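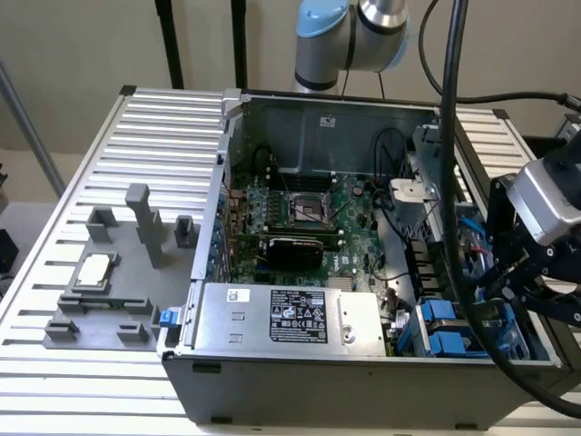 Polizei- und Gerichtsreporter (m/w/d) gesucht, Lokalredaktion Casitz, ab sofort. Blaulicht, Amtsgericht, Nachbarschaftsstreit, Tierquälerei, Einbrüche. Dazu immer mehr Betrug mit gebrauchter Technik, also bitte keine Scheu vor Rechnern: Gehäuse auf der Seite, Seitenwand ab, Prozessor liegt daneben in der Halterung, und du solltest ungefähr wissen, was da fehlt. Den Rest erklärt dir der Gutachter im Saal.

Was du machst: Polizeimeldungen prüfen und nachtelefonieren. Verhandlungen besuchen, meist Casitz, ab und zu Fomelden. Kurze Texte, schnell, ohne Vorverurteilung. Im September waren es 126 Meldungen, im Winter eher mehr.

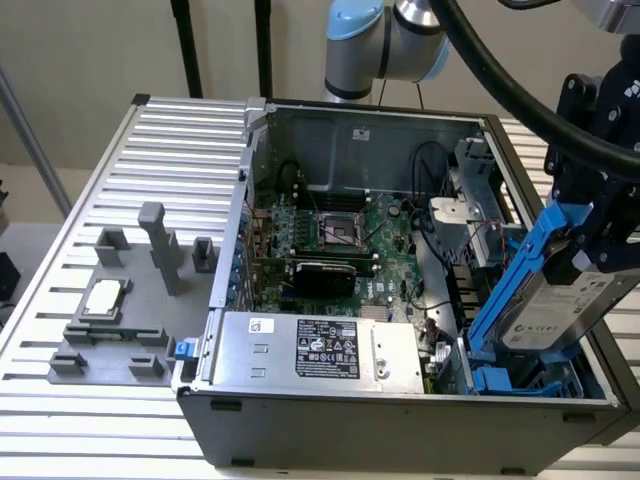
Was du mitbringst: Volontariat oder vergleichbare Praxis, sauberes Deutsch, Grundwissen Presserecht. Führerschein B. Spätdienste nach Plan, zwei Wochenenden im Monat. Unser Redaktionssytem heißt Mahuika, wird eingearbeitet.

Was wir zahlen: 2296 Euro brutto bei Teilzeit (60 %), Aufstockung möglich. Fahrtkosten extra. Befristet auf zwei Jahre, Verlängerung gewünscht.

Bewerbung mit drei Arbeitsproben, davon mindestens ein Gerichtsbericht, bis 13. Oktober 2022 an Drendina Medien, z. Hd. Ognjen Georgiou. Bitte nur als PDF, keine Mappen. Rückfragen gern telefonisch, nachmitags am besten.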